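Workshop notebook, Fornwood shed
7/11/23

Charger trials, continued. Writing this up before I forget who claimed what.

Started with the public charger at the Wurville library, the one on the side wall by the bike racks. The sign says 90 kilowatts. I've now plugged the old hatchback into it on three different visits and have yet to see anything near that on the display. Raffaele says the car is the limit, and he's partly right, because the hatchback tops out well under the sign. But Leif brought his newer wagon on the last visit, which is meant to take everything the post can give, and it sagged as soon as somebody pulled in on the other cable. So the number on the sign is for one car, alone, on a good day. Fine. Then write that on the sign.

Marion's view is that most drivers won't care as long as it's quicker than home. Maybe. I'd care if I'd driven in from Grosberg with the kids in the back and planned a stop around that number. 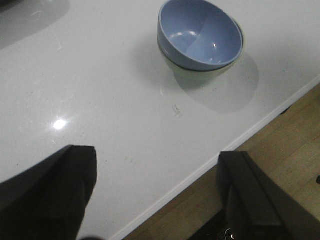 Home charging next. Zdenka has been logging her own driveway since the winter, plain wall socket, no fancy box. Her notebook is better than mine. She writes down the odometer, the dash percentage and the reading on the plug-in meter at both ends of every charge. What comes out of it:

The meter always shows more than the car says it took in. Expected, there's loss in the charger and the cable and the battery itself. The gap is bigger on the slow socket than I'd have guessed, and bigger again on cold mornings. I don't trust the dash percentage enough to put a figure on it. It moves in whole steps and I suspect it flatters itself near the top.

The brochure for the Lebrun wall box claims it "recovers lost energy". From where? I read the page twice. Best I can make out, it charges faster, so the car's electronics are awake for less time, so less is wasted keeping them awake. That would be a real saving but it isn't recovering anything. Debora rang their help line and was told to look at the brochure.

Asked for test conditions by email. No reply yet. Will chase in December if it's still quiet, and after that I'll stop being polite about it.

Range, or the argument about range. Leif did the Fornwood to Grosberg run in both directions with the heater on and then again with it off, wearing a coat and complaining. He reckons the heater costs him the last hill. I reckon the headwind did more than the heater, and we have no wind reading for either day, so neither of us gets to win. To do it properly:

Same driver, same load in the back.
Same tyre pressures, checked cold, written down before leaving.
Both directions on the same day.
Heater on for one return trip, off for the next, then swap the order on another day.
Wind from the airfield website, copied out at the start and the end.

Marion pointed out that the seat warmer should count as its own case. Agreed, but that doubles the driving and Leif is already asking who pays for his tyres.

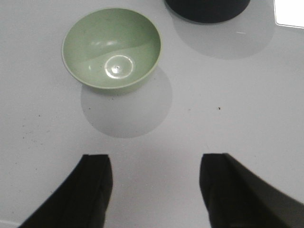
Second-hand battery question. A fellow from the Wurville end of the valley wants to know whether he should buy a used hatchback with a "battery health certificate" stapled to the ad. I had a look at the certificate. It has a nice green bar on it and a percentage, and no mention of how the percentage was got. Was the pack run down and filled up and measured, or did somebody plug in a phone dongle and copy what the car reports about itself? Those are two very different things. The second one can be reset in some models, or so I've been told by 2 people who had no reason to agree with each other. Haven't seen it done myself, so it stays a rumour in this book.

Told him: take it for a long drive from full, on a road you know, and see what's left. Cheaper than any certificate. He didn't love the answer.

Zdenka thinks I'm too hard on the certificates, and that a rough number beats none. I'd say a rough number printed to a decimal place is worse than none. Left it there, it was lunch.

Cable notes. The spare lead from the cupboard gets warm at the plug end. Raffaele put his hand on it after an hour and said "normal". I put my hand on it and said "not normal". Neither of us is a thermometer. Have taken it out of use and put tape on it until somebody brings the probe back. If it's still in use next week I'll cut the plug off.

Also, the extension cord somebody left coiled on its reel while charging. Unroll it, all of it, every time. Better still, don't use one.
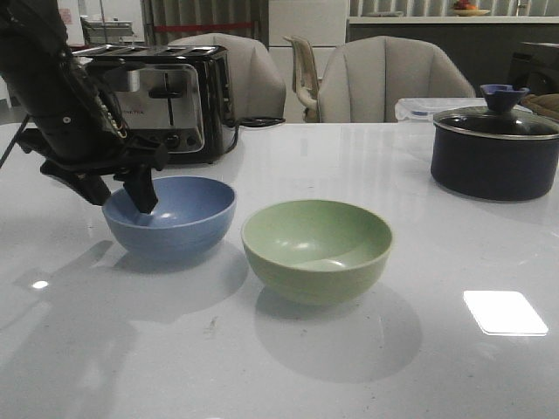 The council talk. Debora went along to the evening on "getting the district ready for electric" and took notes for the rest of us. There were 5 speakers, and by her count one of them owned an electric car. Plenty about targets. The only speaker who mentioned the transformer at the end of Station Road was the man from the lines company, and he was given the shortest slot. She asked him afterwards how many home chargers that street could take at once, and he said it depended when people plugged in. A fair answer, and the first useful thing I've heard from that whole series.

Follow-up from that: would timers fix it? If everyone sets the car to start at the same cheap hour, you've just moved the lump. Zdenka's tariff starts at nine, so does her neighbour's, and so does everyone's on that plan. Would like to see the street load before believing timers are the cure. Debora has his card and will ask whether he can share any readings with the addresses taken off.

To do:

Chase Lebrun re test conditions (me).
Get probe back, measure warm plug under load (Raffaele).
Tyre pressures and wind sheet, print copies for the glovebox (Leif).
Copy of driveway log into the shared folder, with the cold mornings marked (Zdenka).
Lines company readings (Debora).
Library charger: go back early with the wagon, before the other bay fills, and get one clean run from low. If it hits the number on the sign I'll write it here in capitals.

Marion has borrowed the plug-in meter until the next session.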